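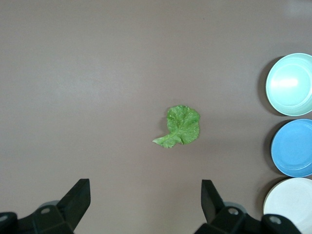

One leaf, two black fingers. The lettuce test, seen from the wrist camera.

The lettuce is the one that finds them out. Metal blocks, fine. Cardboard boxes, fine, any gripper on sale will shift those until the building falls down. Put a single ruffled leaf flat on a table and watch the confidence drain away.

We've had three grippers on the bench since February. The Belik, the Rosteo and the Kuhlmann Two. Same arm for all of them, same Kimeo controller, same table, and a shopping bag's worth of salad and fruit that got replaced more often than the budget liked. Each gripper got 40 goes at the leaf and 40 at the lemon. Pick it up, put it on a plate, let go. A dropped leaf is a fail. A torn leaf is a fail too, and there was some arguing about what counts as torn.

Belik first. Cheap, quick, sounds like a stapler. It closes at one speed and that speed is too fast. Leaf after leaf came up with a neat crease across the rib, and a good few didn't come up at all, just got shoved along the tabletop ahead of the fingers. The maker's settings page offers a "soft" mode. Tried it. Couldn't tell the difference. On lemons though, very happy, hardly missed.

Rosteo next. Much the nicest to set up, out of the box and moving before the kettle had boiled. Rubber pads, wide tips, decent force reading. Trouble is the pads are thick and the tips can't get low enough to slide under an edge. You end up pinching from the top and hoping. It likes a curly leaf and hates a flat one. We got better results by turning the wrist so it came in across the stem, which the manual doesnt mention anywhere.

The Kuhlmann is the dear one. It costs 568 more than the Rosteo before you've bought a cable, and the cable is not a normal cable. It was also the only one of the three that we'd trust with someone's lunch. Closes slowly, feels the contact, stops. 91 per cent over the whole run, leaf and lemon together, and most of the misses came early while we were still fiddling with the height.

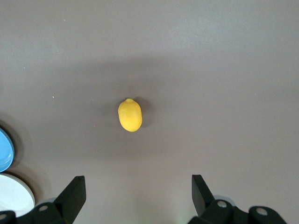 Lemon up next. Easy to see, easy to reach, rolls if you nudge it.

Lemons are a different sort of nuisance. They're firm, so force hardly matters, but they roll. Come in a touch off centre and one finger arrives before the other and away it goes. Here the camera does more of the work than the gripper. Bright yellow on a dull table ought to be a gift, and it mostly is, but the Kimeo software had a habit of counting the shadow as fruit and aiming to one side. Moving the lamp helped. So did turning the exposure down a notch.

A word on the wrist view generally. Fingers always in shot, which is good, you can see your tips and the target together. Less good when they hide the edge of a plate you're about to put somthing on. We clipped rims with all three.

Wear and tear: after 500 open-and-close cycles with nothing in the jaws the Belik had gone slack on one side. Quarter turn of a screw, fixed. The other two were as they'd been on day one.

So which? For boxes and hard fruit, Belik, and spend the change on a better lamp. For anything with leaves, Kuhlmann, if you can stand the price. Rosteo sits in between and would jump up the list with thinner pads, which the firm tells us are coming. Loan units go back 31/12/2018 so we won't get to try them on this bench.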